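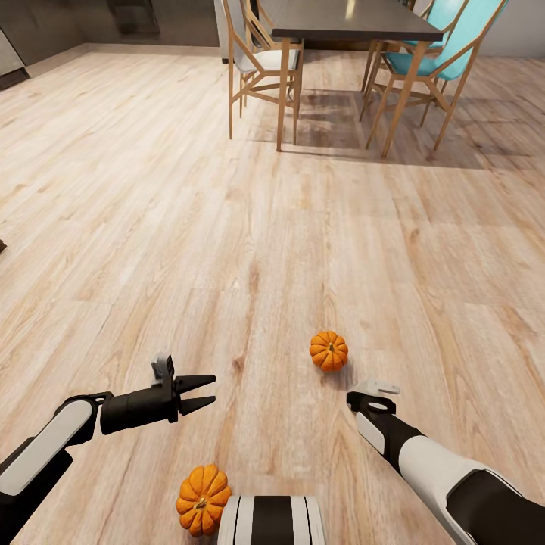 Ticket: Sleeper booking paid, no seat on the manifest
Product: Kavau booking desk, cross-border rail
Opened by: Catarina Nogueira, station sales
Assigned to: Hicham Ouali
Priority: Normal (raised to High at 9:40, see below)

Catarina Nogueira, 8:15
Passenger paid for two berths on the night train. Kavau says "Confirmed." The conductor's manifest says nothing at all. I have now had this conversation at the window with three different families, and the third one brought sandwiches, so they plan to stay.

Booking was made in September for travel next month. Ticket PDF prints fine. The barcode scans fine. The train simply has not heard of them.

Hicham Ouali, 8:52
Thanks. Can you send the booking reference and tell me which side of the border the payment was taken on? Also please try the usual: log out, clear the cache, log back in.

Catarina Nogueira, 9:05
Reference sent by direct message. Payment taken on our side. Logged out, cleared the cache, logged back in. I am now logged in with a clear cache and the same problem.

Hicham Ouali, 9:40
Found something. The booking left Kavau and reached Stellex, where the seat inventory lives. Stellex sent back a hold, good for 70 minutes, and Kavau read the hold as a sale. When the time ran out Stellex put the berths back in the pool and told us so, in a message we file under "informational."

There are 14 bookings in that folder. Raising to High.

Margareta Stanciu, 10:10
Adding myself from the Stellex side. The release message is documented. It has been documented since the joint timetable started. I can resend the page.

Hicham Ouali, 10:16
Please do. Ours is the version where that page is blank except for the words "see annex."

Margareta Stanciu, 10:31
Sent, with annex. The final confirm call has to carry the passport country of each passenger. On domestic trains the field is optional. On the cross-border service it is required, and if it's missing we keep the hold and wait. We wait very politely and then we give the beds away.

Hicham Ouali, 11:20
Reproduced on the test system. If the agent picks the country from the drop-down, all good. If the agent types it, the form shows the name in the box and sends an empty field.

Catarina Nogueira, 11:24
We all type it. The drop-down starts at A and has every country on earth plus a few I suspect of having been discontinued.

Hicham Ouali, 11:30
Workaround until the fix goes in: pick from the list, do not type. After payment, open the booking and check that the status line reads "Sold" and has a coach number beside it. "Confirmed" on its own means very little. I realize how that sounds.

Vasilică Onu, 13:05
Operations here. I've put 12 of the bookings back in the berths they paid for. The other two lost theirs to a later sale, so they go in coach 6, which was being held for staff. Staff have been informed and have expressed themselves.

Catarina Nogueira, 13:18
Do my three families need new tickets?

Vasilică Onu, 13:22
Yes for the ones in coach 6, no for the rest. Reprint from the booking screen. Do not use "Reissue," it charges them again.

Catarina Nogueira, 13:26
It used to be called "Reprint with changes." I'll put a sticky note on the monitor next to the other sticky notes.

Hicham Ouali, 16:45
Fix deployed to the station desks. Typed countries now go through, and an expired hold turns the booking red. Leaving this open overnight to watch the next batch.

Catarina Nogueira, 17:10
Sold one, typed the country, got "Sold" and coach 4. The row is also red.

Hicham Ouali, 17:14
Looking.

Hicham Ouali, 17:50
Red was also the color for "has luggage." Expired holds are now purple. Please refresh.

Status: Monitoring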